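The Listening Position

The ticket reached Yoon-hee Ha with three previous technicians' initials on it and the complaint field filled in the same way each time: customer reports hum, hum not found. The receiver was a Plitance, the top model from four years ago. The speakers were Feltau floorstanders. The house was in Bakness, at the end of a road that the van's navigation rendered as a dotted line.

The customer was Ye-seo Seok. She let Yoon-hee in, pointed at the equipment cabinet, and sat down in the only chair in the room.

"It's in the left one," she said. "Mostly evenings."

It was a quarter past two. Yoon-hee said she would start with the mains.

She checked polarity at the outlet and measured the voltage between the receiver chassis and the outlet ground. It was within limits. She disconnected every source and terminated the inputs. She turned the volume to the reference mark and put her ear to the left woofer, then the midrange, then the tweeter. There was a trace of hiss at the tweeter, normal for the type. She did the same on the right. The right was a little worse.

"You're doing what the others did," said Ye-seo Seok.

"It's the procedure."

"I know. I've seen it three times."

Yoon-hee swapped the speaker leads at the receiver, left for right, and asked whether the hum had moved. Ye-seo Seok closed her eyes. The room had been treated by someone who knew the subject: absorbers at the first reflection points, a rug of the correct thickness, bass traps in the front corners. The chair stood a little over a third of the room's length from the back wall. With the system muted it was the quietest living room Yoon-hee had worked in.

"No," said Ye-seo Seok. "Still on the left."

"Then it isn't the receiver channel."

"No."

"And it isn't the cable, as far as the wall plate."

"No. The second one got that far."

Yoon-hee moved the speakers themselves. They weighed more than they should have for one person, and she walked them across the rug on their corners. The left speaker went to the right and the right speaker to the left. She reconnected them, restored the level, and asked again.

"Left," said Ye-seo Seok.

Yoon-hee wrote this down. She set up the measurement microphone at the height of a seated listener's ears, which meant asking the listener to stand. The analyzer showed a noise floor falling smoothly from the low end, with one narrow line at 60 hertz. The line was 25 decibels below anything a person could be expected to hear. She switched the receiver off at the outlet. The line stayed where it was. She went into the hall and switched off the breaker for the room, ran the analyzer from its battery, and the line stayed where it was.

"There is something," she said.

Ye-seo Seok came and looked over her shoulder at the display. She looked for a long time.

"The others didn't say that."

"They may not have had the microphone out. It's very small. It's coming from the structure, or from the supply outside. A transformer on a pole will do it."

"There's a transformer behind the Giraldo place."

"Which side?"

Ye-seo Seok pointed left.

Yoon-hee wrote that down too. Then she lifted the microphone stand, carried it to the left wall, and measured again. The line rose by 6 decibels. She carried it to the right wall and the line fell into the floor and could not be separated from it. She repeated both readings.

"My husband set this up," said Ye-seo Seok. "He did it with a tape measure and a notebook. He had the chair marked on the floor under the rug. I used to sit over there, on the sofa, and he'd ask me if the voices were in the middle, and I'd say yes. I wasn't in the right place to know. There's no sofa now."

Yoon-hee was coiling the microphone lead. She finished the coil.

"When did you start sitting in the chair?"

"January."

The ticket history went back to January. Yoon-hee did not open it again. She asked whether the chair could be moved, and Ye-seo Seok said that it could, she supposed, but that it was in the correct place. Yoon-hee agreed that it was. She said that in a room of this shape the pressure at 60 hertz would build toward the side walls, and that a tone this faint might be noticed by somebody who sat still in the same spot long enough, with nothing playing. She said the usual remedy was to play something.

"I don't know how to work it," said Ye-seo Seok. "I've been switching it on and listening to that."

There was a remote with 763 written on its back in marker, evidently a code for something. Most of its buttons did nothing. Yoon-hee put it in a drawer and programmed the spare from the van with power, volume and one input. She moved the speakers back to their original sides, matching the spikes to the dents in the rug, and ran the level check. She showed Ye-seo Seok the three buttons twice. The second time Ye-seo Seok pressed them herself, and a string quartet came on at a reasonable level, with the cello a little right of center, as it should be.

Yoon-hee filled in the form on the hood of the van. Fault found: external, 60 Hz, left side. Action: none required to equipment. Remote replaced. Under parts she wrote one. Under time on site she wrote the true figure, which dispatch would question — the allowance for a hum call was an hour.

She could hear the quartet from the road. It stopped, and after a moment it began again, louder.
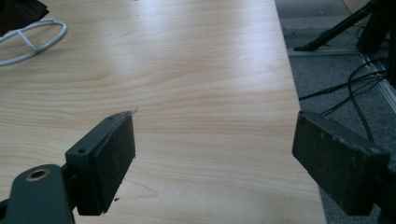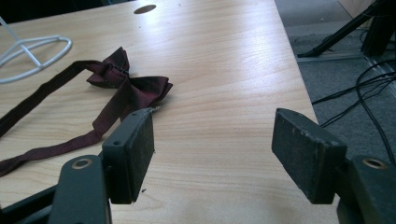 Gripper fingers over a light wood tabletop. Story posted 6/7/21.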